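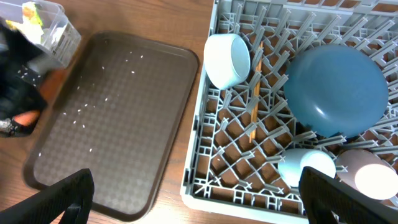

Brown tray and gray dish rack on the table

Ticket 1519 - Pages lose their pictures after moving the recipe site to Colo
Opened 2021-02-05
Status: waiting on me, I guess

Hi all! So I moved my cooking blog over to the Colo plan last night and most of it came across fine, but the photo pages are a mess. The text loads right away, the menu loads, and then where the pictures should be I get a gray box and a spinner that goes forever. It does this in both browsers I have here and on my phone with the wifi off, so I don't think it's my connection.

Stuff I already tried: cleared the cache, turned off the Polix gallery plugin, turned it back on, re-saved the permalinks (somebody in the old forum swears by that). No change. The weird part is that pictures I upload fresh show up fine - it's only the old ones that hang.

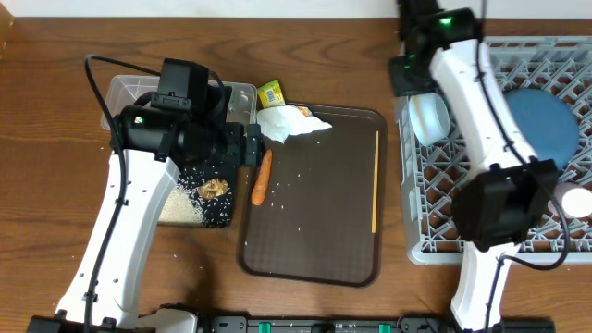 Bernardo Moreira

Update, same evening. I poked around in the file manager and I think I found part of it. The old Trivbridge host kept uploads in a folder called media, and the import tool made a new one called Media with a capital M. Both are sitting there! The small one has 7 files in it and the other has everything else. The posts all point at the lowercase name, so of course they can't find anything.

I copied one month over by hand (July, it's a short one) and those posts came right back, thumbnails and all. So that's good news. The bad news is that the copy took more than 2 hours, and I have years of this stuff. 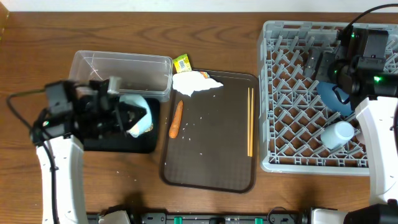
I'd rather not do the rest that way if there's a rename or a redirect you can do on your end. I tried renaming the folder myself and got "operation not permitted," then I tried it over FTP with the login from the welcome email and got kicked out before it even listed anything.

One more thing, and it might be separate. The Kratochvíl theme is showing captions twice on the lentil soup page, once under the picture and again in the sidebar. It didn't do that before the move. I can open another ticket for it if that's easier for you.

I've left the Polix plugin on for now. Let me know if you want it off while you look, and please send me a new FTP password when you get a chance. Thanks!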